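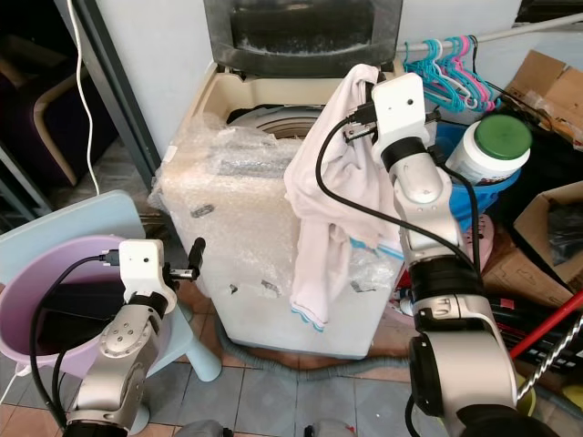 I have been meaning to write up the Volen folding drying rack ever since my neighbor Olaia Barroso asked me how I was getting on with it, and I gave her such a long answer over the fence that she told me to put it on the blog.

So! It cost me $139 at Krajewska, which made me gulp a little, as my old rack was a hand-me-down and I'd never paid a cent for it. This one has three tiers and 15 rails, and it opens in one pull once you've found the catch (mine was stiff for the first week, and a dab of candle wax on the hinge cured it). 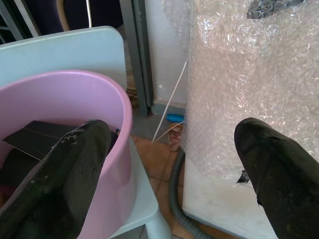
Towels are where I've fallen for it. The rails sit far enough apart that a thick bath towel can hang doubled over without touching its neighbor, and ours are dry by breakfast if I put them out after supper. Sheets are more of a squeeze, and I still throw the king-size one over the door like my mother did.

My one real grumble is the feet. They're hard little caps that skate on tile, and I wrote to Volen about it. A very kind man named Dirk Maes mailed me two rubber pairs, no charge, and they grip beautifully. They ought to come in the box, though!

Four stars from me, and Olaia has ordered hers in the green.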